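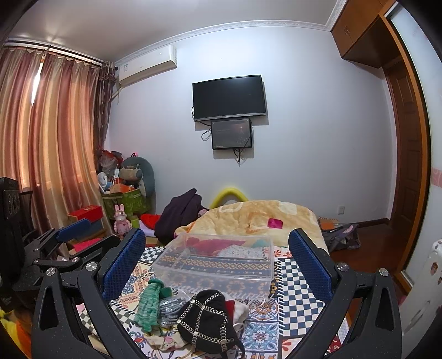

Jianguo Xu wanted to know how long it had taken last time, and he said it in the tone he used for parking tickets.

"Forty minutes," Cyrill said. "For the bed."

"My mother did a bed in two."

The Trarkari people had promised a tidy bedroom by November. It was Saturday, and the bin still sat in the middle of the cover with nothing to show for itself. Cyrill had paid 2716 for the trial and kept the receipt in his shirt.

"It learns," he said.

"So did the last one. You folded those towels yourself, I watched you."

Cyrill looked at the green knitted thing, then at the black bag. Which went in first? He couldn't have said, and he had lived with this stuff for years.

"Give it till lunch," he said.

Jianguo sat down by the door and took off his watch so he could hold it. At ten past one he put it back on and reached for the cream cloth.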